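Returning part of an order bought from an overseas seller
Small Business Help, Customs and Postage

Paula Onu
April 26, 2022
I should be grateful for guidance on the return of goods. Our workshop at Flelaten ordered small parts from a supplier in Rerkberg and paid import VAT on delivery. Part of the order is surplus, the boxes are unopened, and the supplier has agreed to a refund of 238 pounds. 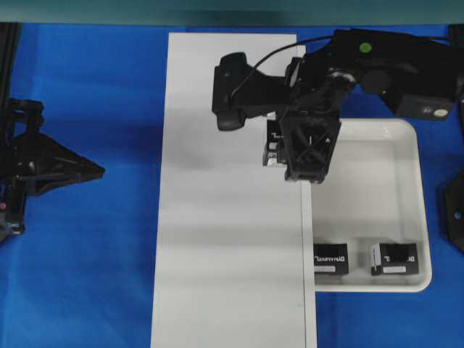
The supplier's invoice covers the whole order and shows one total only. May the VAT on the returned part be reclaimed, and which value should be entered on the customs form?

Naheed Mengal
You should enter the price paid for the goods being returned, excluding the original carriage. Please ask the supplier for a revised invoice or a credit note which lists those goods separately. The form should be marked "returned goods". Before the parcel is handed over, the following points should be attended to.

1. Write down the model code and quantity of each item exactly as printed on the packaging. A general term such as "parts" is often refused. 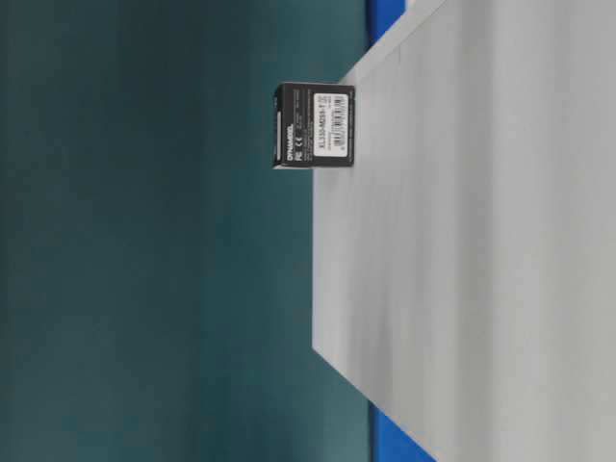
2. Quote the supplier's return reference (ours are in the style of Umier 2235) on the form and inside the parcel.

3. Obtain proof of posting and keep it with the import paperwork.

If your business is registered for VAT, the import VAT is normally dealt with in your usual return. If it is not, a separate claim is required, and the time limit should be checked before the goods leave.

Bukhari
We had the same with a return in May last year. Carrier charged us 29 for handling and would not give it back. Ask first who pays.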